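Praxistipps Werkstatt und Arbeitsplatz

Zweiarmige Roboterplätze im Team einführen: Hinweise für Schichtleitung und Bedienpersonal

Stand: 21. August 2024

Die folgenden Hinweise stammen aus dem Sortierbereich am Standort Daltberg. Sie gelten für Tischarbeitsplätze, an denen zwei Arme gemischte Haushaltsartikel greifen und ablegen. Die Sicherheitsunterweisung ersetzen sie nicht.

Aufgaben neu zuschneiden

Vor der Inbetriebnahme schriftlich festlegen, welche Handgriffe beim Personal bleiben. In Daltberg sind das Nachlegen, Sichtprüfung und Freigabe nach Störung. Das reine Umsetzen der Teile entfällt. Wer bisher im Akkord umgesetzt hat, braucht eine neue Bewertungsgrundlage. Stückzahlen pro Person sind dafür ungeeignet, weil der Takt vom Arm vorgegeben wird.

Die Einarbeitung dauerte im Mittel 26 Stunden pro Person. Davon entfiel der größere Teil auf das Erkennen und Beheben von Fehlgriffen. Milan Cuypers, Schichtleiter in Daltberg, plant dafür feste Blöcke zu Schichtbeginn ein und lässt neue Kollegen in dieser Zeit nicht am Band aushelfen.
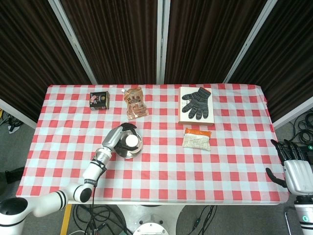
Störungen werden am Platz notiert, mit Artikel, Lage und Greifertyp. Ein Eintrag wie »Griff fehlgeschlagen« reicht nicht. Brauchbar ist: »Folienbeutel flach, Fingergreifer, beim Anheben verrutscht«. Nach 100 Einträgen lässt sich meist erkennen, ob das Problem beim Artikel oder bei der Auflage liegt.

Auflage und Artikel

Stoffauflagen glatt ziehen und unter der Tischkante klemmen. Falten verändern die Höhe flacher Teile. Karierter Stoff erleichtert dem Personal das Ausrichten, kann aber die Objekterkennung stören; vorher mit dem eigenen System testen.

Glänzende Metallteile bei wechselndem Tageslicht getrennt prüfen. Weiche Teile wie Handschuhe einzeln auflegen.

Kabel und Boden

Kabel im Laufweg bündeln und abdecken. Die Sichtkontrolle gehört zur Schichtübergabe und wird abgezeichnet. Greiferfinger nach 1000 Zyklen auf Abrieb prüfen, Schrauben der Grundplatte nach 3000 Zyklen nachziehen, Drehmoment laut Herstellerangabe.

Pausen und Besetzung

Reine Überwachung ermüdet anders als Handarbeit. Der Wechsel zwischen Überwachung und Nachlegen erfolgt in Daltberg stündlich. Am Standort Plerley wurde zunächst eine Person für drei Plätze eingeteilt. Die Regelung wurde im Oktober zurückgenommen, die Wartezeiten nach Störungen waren zu lang. Seither betreut eine Person höchstens zwei Plätze.

Änderungen am Ablauf bitte vor dem Probelauf mit der Schichtleitung abstimmen und in die Platzmappe eintragen.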